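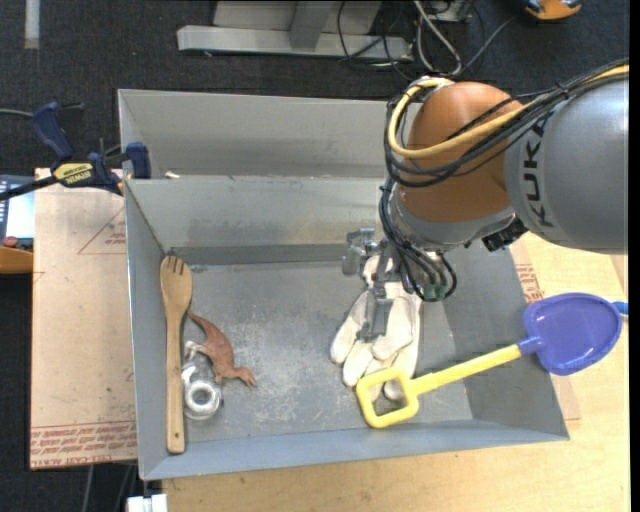
About this collection

Welcome, and thank you for stopping by! Proriro is a small set of home bread recipes, typed up from the handwritten cards we have been baking from for years (a few were very hard to read, butter stains and all).

What's inside

There are 60 recipes in one plain text file, with a blank line between each. Weights are in grams and oven heat is in Fahrenheit, so the Eton loaf bakes at 350.

Please do share it with anyone who likes to bake, and send us your corrections!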